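Beryl Naylor
Notes on freshwater amphipods, a thread. 1/
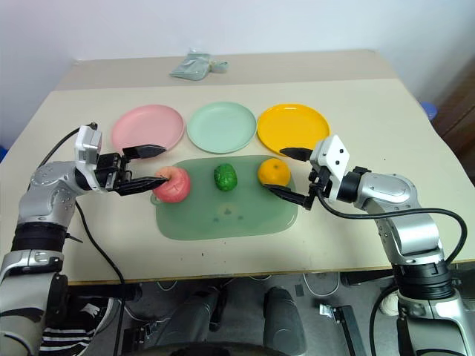
Peach, pepper and mandarin on the green tray, three plates behind.

2/ Gammarus pulex is the common freshwater shrimp of British streams. It is an amphipod, flattened from side to side, which separates it at a glance from the water louse, Asellus aquaticus, flattened from top to bottom. Beginners' samples often have the two lumped together.

3/ Site for these notes: the stream below Dradumbridge, a gravel bed with watercress along the left bank. Kick samples taken in October, 2 minutes each, 1 mm mesh net. The lower site at Markau was sampled the same way.

4/ Total for the month across both sites: 3,363 animals, all groups. Gammarus made up the larger part at Dradumbridge. At Markau the water louse was ahead. Markau is slower and siltier and takes road drainage, so the order is the expected one.

5/ The ratio of Gammarus to Asellus is sometimes used as a crude measure of organic pollution. Gammarus needs more oxygen and drops out first. The ratio also shifts with flow, bed type and leaf fall, so I would not compare a riffle with a pool and call the difference pollution.

6/ Feeding. Gammarus is usually listed as a shredder. It takes dead leaves once fungi and bacteria have softened them, and does poorly on fresh ones. Alder and elm go quickly, oak and beech slowly. It also eats mayfly nymphs, injured fish eggs and smaller Gammarus. "Shredder" describes part of the diet.

7/ Pairs. The male carries the female beneath him for days before she moults, and mating follows the moult. In most pairs the male is clearly the larger. Preserved pairs tend to come apart in alcohol, so record them on the bank or lose the information.

8/ Parasites. An orange spot showing through the back is usually the larva of an acanthocephalan, often Pomphorhynchus. Infected animals are more inclined to move towards light and to drift, which puts them in front of fish. Note the spot before preserving. The colour fades.

9/ Preservation: 80 per cent alcohol, changed once after a day. Weaker than that and the legs go soft. Label in pencil, inside the tube. I have a box of tubes from Markau with the labels on the outside and no longer know which site they belong to.

10/ Identification. For G. pulex against G. lacustris, look at the rear corners of the side plates of the tail segments, which are drawn out to a sharper point in lacustris. Use several adult males. Small juveniles go down as Gammarus sp.

11/ On subsampling: I sort the first 100 amphipods to species from each tray and count the rest to genus only. Anyone using the figures for rare species should allow for that.

12/ Spring samples to follow from the same two sites. The upper riffle at Dradumbridge will be added if the level allows.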